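Search this site Search Enter keywords, author or volume

4. Setting up and looking after the picking cell

4.1 The bin, the table and how they are held

We have been asked more than once, by kind colleagues hoping to build something similar, how the Lotitz cell is put together and what it takes to keep it going from one week to the next. Papers of this sort usually give that side of the work a sentence or two, and we have been guilty of it ourselves, so we hope the reader will bear with a longer account. The cell has one arm, one gripper and one metal bin, and very nearly all the trouble we had over the 40 working sessions of the study came from the places where those three meet.

The bin matters more than we expected when we began. Its sides are tall and they slope, which helps objects to slide back towards the floor of the bin after a poor grasp, but the slope also means that the gripper has less room near the walls than a plan drawing would suggest. Our first bin position was measured from the edge of the table, and a hard knock against the wall was enough to spoil every measurement that followed. We now hold the rim with a spring clamp and check the position afresh at the start of each session (Safta Tănase wrote the checking routine, and it has been a great comfort to us all). The check touches the gripper lightly to 6 places on the bin and compares them with the stored values. If any one of them has moved, the session does not start until the bin has been set right by hand.

4.2 Cables along the arm

The arm came to us with its cables tied down tightly at every joint, and it looked very smart indeed, but tight cables and a wrist that must turn deep inside a bin do not get on well together. In January we lost the gripper signal three times in one afternoon. Nelu Neagu traced the fault, with a good deal of patience, to a connector that was being pulled a little each time the wrist rolled towards the left wall. We took the ties off, let the cables run more freely along the arm, and left a loop at the joint above the gripper. The loop has to be big enough for the full turn of the wrist and still small enough to stay clear of the rim, and we arrived at the present length simply by trying several and watching closely.

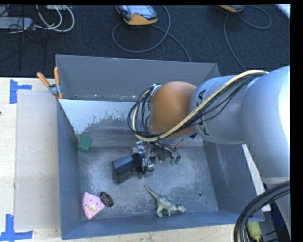
Figure 4. The arm reaching into the metal bin during work on the cell, with the gripper over the bin floor and four loose objects inside.

The wiring at the gripper itself is left open. A cover would be tidier, and we did make one, which we called the Crăciun cover after the holiday over which it was printed, but it hid exactly the connectors we most often needed to reach. Since taking it off we look over every connector before power is switched on, press each one home with a finger, and write the result in the cell's log.

4.3 Wear on the bin floor

Readers will notice in Figure 4 that the floor of the bin is scratched and clouded. We thought for some time about replacing it. Scratches change how light comes back from the metal, and early versions of our grasp planner, Nolline, now and then took a bright patch for the edge of an object. In the end we kept the old bin and gathered 210 views of it with nothing inside, under the lamps we normally use, so that the planner could learn what the bare metal looks like. False grasps on the walls and floor became much rarer after that. We repeat the gathering whenever the lamps are moved.

Over the whole study the cell made 763 grasp attempts. The log, including the dull entries, is kept with the planner's code, and we would gladly hear from anyone who finds it useful.

Comments (3)

korkach_lab
Thank you for writing down the part about the cables! We had the same fault on our wrist joint and blamed the software for a month. How often do you renew the connectors themselves?

S. Tănase
Only when one feels slack during the morning check, so there is no fixed interval. I can send you the log sheet if you would like it.

binpicker
Did you try matt paint on the bin floor before gathering all those empty views?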